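About Us

Pravmont Language School
Evening and weekend classes for adults

Pravmont is a small school that teaches English, French and Ukrainian to adults. We started with one class in a rented room over a bakery on Lachance Street. The class was for people who had moved to town for work and needed better English to fill out forms, talk to a doctor or follow a meeting. Most of our students still come for reasons like these.

The school was founded by Nathalie Hiebert and Harvey Boychuk. Nathalie had taught French in public high schools and wanted to work with adults. Harvey had run a night program at a library and knew how hard it was for people with shift jobs to keep coming to class. They set the timetable first and wrote the lessons afterward. We still offer every beginner course twice in the same week, once in the morning and once in the evening, and students can switch between the two without asking.

Classes

A full course lasts one term. We teach at five levels in English and three in French. Ukrainian is offered at beginner and intermediate level, and is taught by Yaryna Panasiuk, who also runs the reading group. Groups are kept small enough that everyone speaks in every lesson. There is homework, but it is short.

New students take a placement interview before they sign up. It takes half an hour and there is no written part. If you are placed in the wrong level you can move during the first two weeks at no cost.
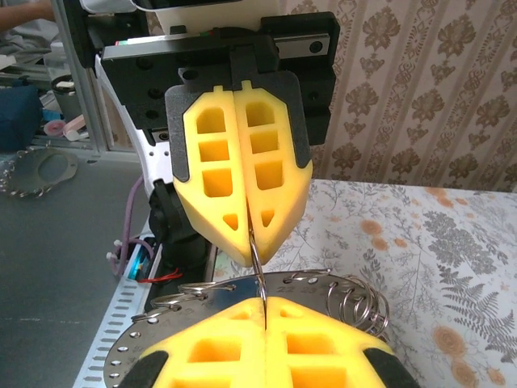

Course books are included in the fee. For English we use our own set, called Hila, which Nathalie wrote and has revised several times. The early units cover addresses, phone calls, bus schedules and pay stubs. Later units deal with renting, school letters and job interviews. The French course uses a published textbook along with recordings made by our teachers.

The library

We have a lending library of 3,000 books, most of them donated. It is open to current and former students during office hours. Books can be kept for a month. There is a shelf of easy readers by the door and a good number of cookbooks, which go out more than anything else.

Staff

Nathalie Hiebert is the director and teaches advanced French.
Harvey Boychuk handles enrollment and the timetable.
Yaryna Panasiuk teaches Ukrainian and beginner English.
Thirumalai Krishnan teaches intermediate and advanced English, and a course in business writing each June.
Finbarr Kavanagh looks after the library and the Elov Fund.

The Elov Fund

The Elov Fund pays part of the fee for students who could not otherwise attend. It is named after the family that gave the first donation. More than 900 students have had help from it. To apply, ask Finbarr for the one-page form. You will hear back within ten days, and your teacher will not be told.

Visiting

The office is on the second floor and there is an elevator at the back of the building. You are welcome to sit in on one lesson before you enroll. Please call ahead so the teacher can expect you.

Page last updated 2018-07-16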